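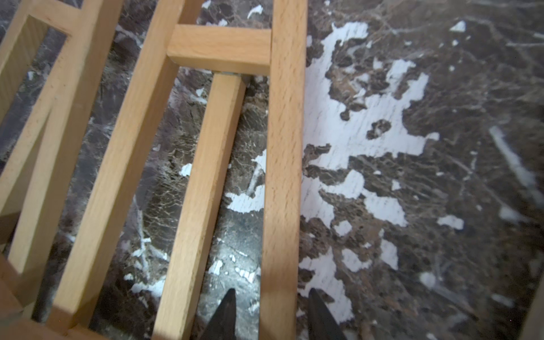
Handling rules for light wooden frames, December 2018

The revised practice sheet for wrist-camera work cells applies to all Jodetti stations. Mahsa Fallahi holds the master copy.

Approach. Open the fingers before descending. A rail is to be straddled on its flat faces, away from screws and joints. Stop descent if either fingertip leaves the camera view.

Background. Veined or patterned stone may be used as a work surface. Record it in the run log, and repeat the edge detection check every 100 cycles.

Clearance. Keep cables outside the sweep of the wrist. Check clamps and loose sticks by eye before the arm is enabled.
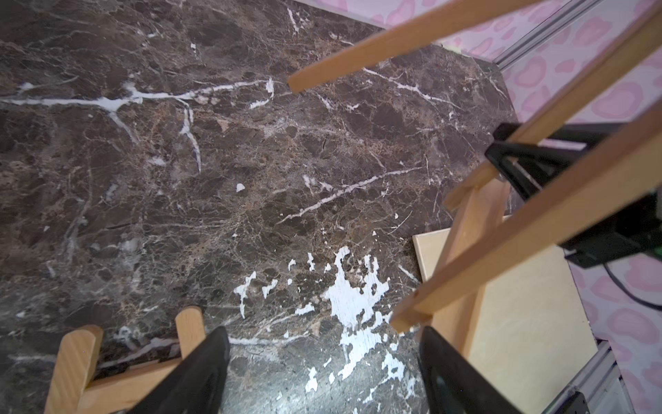
Records

Keep logs for the last 500 cycles at each station. Report contact faults to Flynn Hoani with the cycle number and the wrist image.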